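Toltuden Table Mat, large, brown – three weeks of use
Reviewed by Ruth Echeverri
Feb 15, 2021

I bought the Toltuden mat for our worktable after the old oilcloth finally split along one side. The table gets used for everything from sorting parts to lunch, and I wanted one soft cover big enough that I wouldn't have to keep shifting it. It came from the Kidumgate online store and took six days to arrive. I paid full price. I compared it with the Marulanda mat, which my coworker Octavio Inga has at home, and which costs a little less.

Size and fit

Measure your table before you order. The large covers nearly all of ours, side to side, with only a little tabletop left over. The medium would have left us working half on and half off the edge, and that was the main complaint I had with the oilcloth. There is no extra large, so if your table is longer than a normal worktable you will need two mats and will have a seam to deal with.

Mine arrived folded into a flat packet. I would have preferred it rolled. The instructions say to leave it out overnight, and most of the creases relaxed by the second day, but it has never gone completely flat.
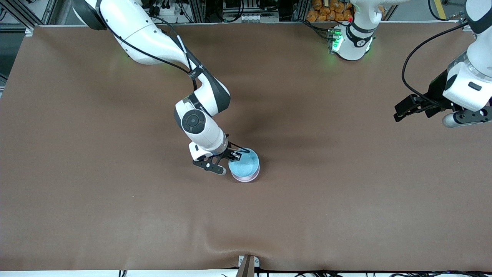

It bunches up a bit if you lean on it and then slide your arm back. You can smooth it out with your hand in a few seconds, but it will do it again. The Marulanda has a heavier backing and stays put better. It is also stiffer, and Octavio says the corners on his lifted for a month before he gave up and taped them down. I haven't had any trouble with the corners on this one.

How things stand on it

I was worried that a soft mat would make cups tippy. For the most part it doesn't. We have a set of light plastic cups, pale blue fading to a pinkish white at the base, and they stand upright on it without wobbling. If you set one down right on a fold it can lean, so I smooth the mat first. A full mug or a heavy bowl is no problem at all.

It is also quiet, and that turned out to be my favorite thing about it. Cups used to clack on the bare table loud enough to hear in the next room. Now there is just a dull thump. Anselmo Rengifo, who has the desk nearest the table, noticed before I mentioned it.

Color

The website calls it "Saddle." In the evening I would call it plain brown. In other light it looks much grayer, closer to beige, and anyone trying to match it to chairs or shelves should know that. The finish is matte, with very little glare under a lamp. Small light things show up well against it, and so do crumbs.

Cleaning

A damp cloth handles coffee and most food. Ballpoint took dish soap and some rubbing, and left a faint line that I can find only because I know where it is. Don't put it in the washer – the care card is clear on that. Tiny dark specks show on the paler parts and I tend to pick at them with a fingernail before I reach for the cloth.
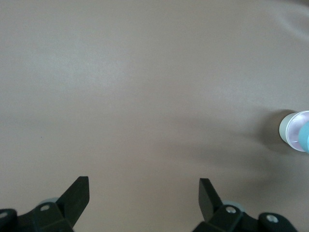
What I would change

I would like a grippier underside and a rolled shipping option. Toltuden sells a separate non-slip liner called Emer, but I haven't tried it, and I don't think you should have to buy a second product to keep the first one flat.

Would I buy it again?

Yes, in the same size. If a perfectly flat surface matters to you, for drawing or cutting patterns, get something stiffer. For a general table that has cups and odds and ends on it all day, this one does the job. Four stars out of five.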